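Ticket 916: Right arm drifts during teleop demos, button placement task
Opened by: Imtiaz Gazi
Assigned to: Maya Akl
Status: waiting on retest

Reported: gripper lags the leader handle, then overshoots by one grid cell. Seen from episode 46 onward. Left arm not affected.

Maya Akl, 10:20
Checked the leader encoder. Zero offset on joint 4 was stale. Rehomed and saved. Drift smaller but still present.

Maya Akl, 13:05
Control loop was set to 70 Hz on the follower and 74 Hz on the leader — the queue fills and flushes. Both now at 70. Please rerun with the button parts on the taped grid, gripper open at start.

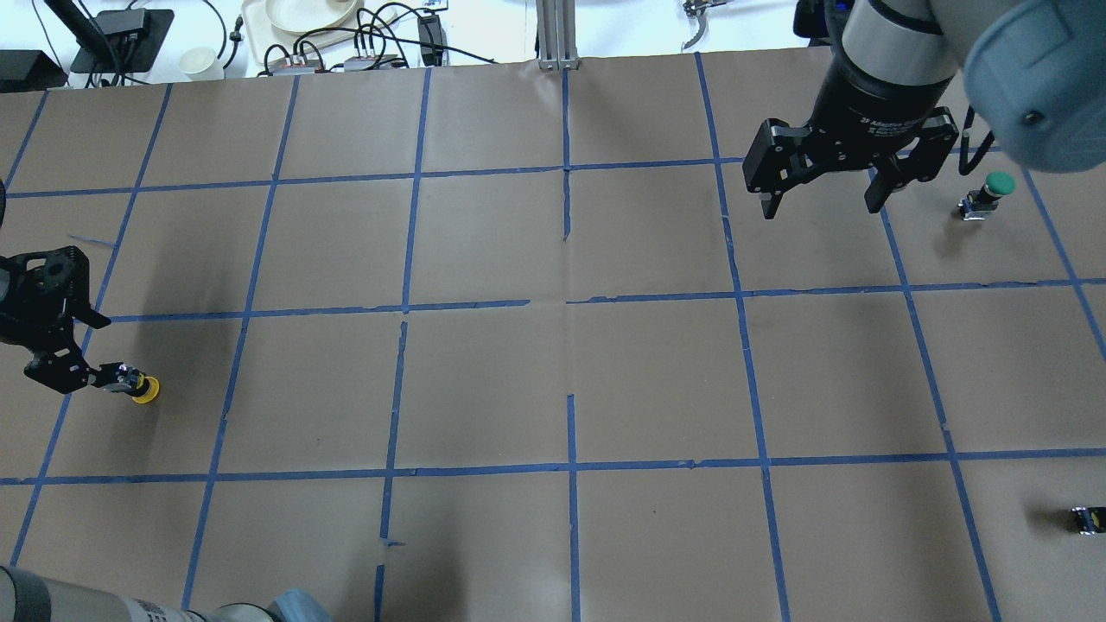
Do the episodes recorded before the fix have to be thrown out?
Keep episodes 1 to 45. Anything from 46 on gets the "lag" tag and stays out of the training set until Meinrad Auer has compared the leader and follower logs.

Imtiaz Gazi, 15:40
Tags applied. Retest is booked on the Tiltar station.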